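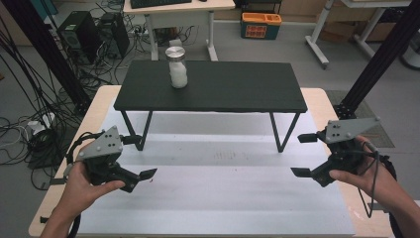

Re: [flanevia-club] jar and table task for June

Dorian Boyer wrote on 1 March 2025:
> Are we really going with the jar for the June meet? And how
> many takes have we got? Lionel Hervieu said 3,000 and I
> nearly fell off my chair.

Yes, we are, and I love it! The glass jar with the silver lid goes up on the little black table or down on the white sheet, and the two grippers have to move it between the two. We're at 2,895 takes, so Lionel was rounding up (he does that), and 4,000 by June looks very doable if everybody grabs a turn.

Things I'd like us all to do the same way:

1. Start with both hands low and the fingers pointing at each other.

2. When the jar is down on the sheet, come at it from both sides and keep the fingers wide open until you're level with it. Go slow, glass is slippery!
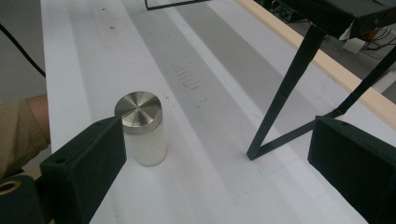 3. Watch the legs of the black table. They splay out farther than you think, and I've knocked one with the right gripper more than once.

The Pongate team is training on 19 different objects, and I can't wait to see how our one stubborn jar stacks up.

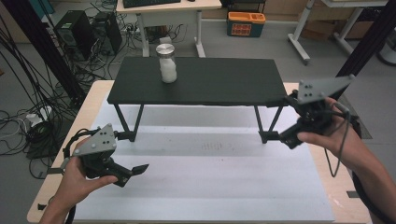
Dorian, if you want to try the Cordier script on the first batch, please do, and post whatever comes out, even if it's ugly. I'll bring the Funton notes next time.

Marcy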